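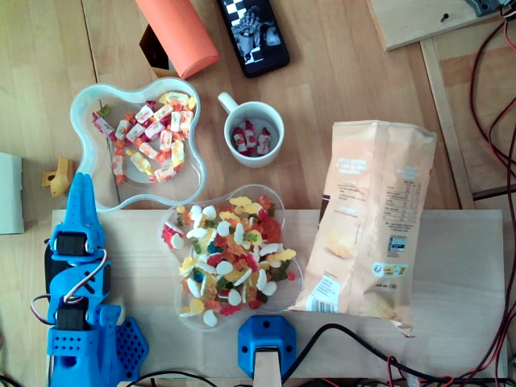

Gummy candy is a small thing, but in our house it makes more sticky places than jam. My wife buys it for the grandchildren and I eat it too, so for some years I have tried different ways to keep it on the table without a mess. The best dish I found is a clear plastic one with four lobes, like a clover leaf. You see from every side what is inside, and a child can reach into one lobe without turning over everything. I use two of them, one for the pinkish-white pieces and one for the mix with the bears and the egg shapes. A plain white mug is also good for the bottle-shaped ones with red tops.

Put out only what will be eaten the same day. Gummies left open become hard on the outside, and in humid weather they do the contrary and stick together in one lump. The rest stays in a jar with a good lid. I have the Hoko jars, but any jar with a rubber ring will do. Do not keep them in the refrigerator – they get tough like an eraser.

If the pieces are already stuck, shake them in a bag with a little corn starch, then shake them again in a sieve. My neighbor Anil Kartha uses powdered sugar for this. It works, but it is too sweet for me.

Chips and gummies should not share a dish. The chips get soft and the candy gets salty. Leave the chips in their own bag, fold the top two times and close it with a clothespin.

For washing the clear dishes, use warm water and a soft sponge. Very hot water made my first ones cloudy. Sugar in the corners between the lobes goes away after a soak, almost 40 minutes if it is old. Dry them with a cloth, or you will have spots.

A candy pressed into bare wood is more difficult. Lay an ice cube in a plastic bag on it until it is hard, then lift it with an old plastic card. Never a knife! Wipe with a damp cloth in the direction of the grain. I lay a board over the part of the table where we work, and the board takes most of the damage.

By Evaristo Ochoa
Last updated: August 22, 2018

Contact | Copyright Evaristo Ochoa | Back to top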